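Review: Grendbridge Personal Safety Alert System
Reviewed for the Dremden Residents' Safety Office by Josefina Núñez
7 January 2021

The Grendbridge system is a subscription service that sends police and emergency notices to a resident's phone, with an optional bedside receiver for homes with poor signal. This office tested it over 18 weeks in the Dremden and Skurnircombe districts, with 100 households taking part. The review covers speed, clarity of wording and ease of use.
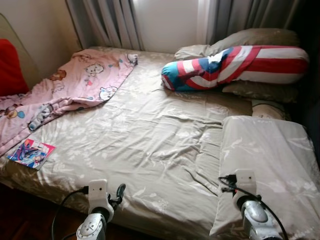

Notices issued during the night were the main concern of most households. A warning about an armed incident two streets away is of little value if it is read at breakfast. The receiver's tone is loud enough to wake an adult in the next room, and the volume cannot be set below a fixed minimum after dark. It should be kept on a hard, stable surface. On a bed like the one shown, with a blanket lying in folds across one side, a small unit is easily covered and its speaker muffled. The maker, Vlachopoulos, supplies a wall bracket at no extra charge, and we recommend its use.

Wording was generally good. Each notice gives the type of incident, the area affected and the action requested, in that order. Early notices used the phrase "ongoing situation" without further detail, and several residents called the emergency line to ask what it meant. The phrase was withdrawn in July - a sensible change.
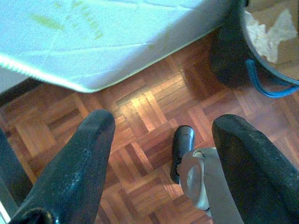 Does the system replace a call to the police?
It is a one-way service and cannot be used to report a crime or request help. Residents in danger should call the emergency number as before.

Speed was less even. Notices reached most phones within 2 minutes of release, but receivers on the older network took longer, and cancellation messages were often slow. In one case, a street in Skurnircombe was told to remain indoors well after officers had reopened it. Rawiri Pryor, who managed the trial, has asked that cancellations be given the same priority as first warnings.

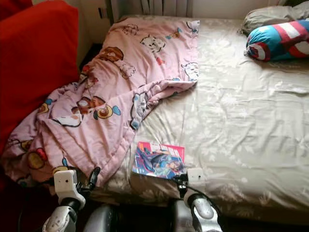
The supplier has accepted this request in principle but has not given a date. Until the change is made, residents should check the district police page before assuming that an instruction still applies. The service can hold up to 1,000 addresses per district, and larger districts will need a second license.

Rating: recommended, with reservations regarding cancellation notices. The receiver is advised only for homes without reliable phone coverage.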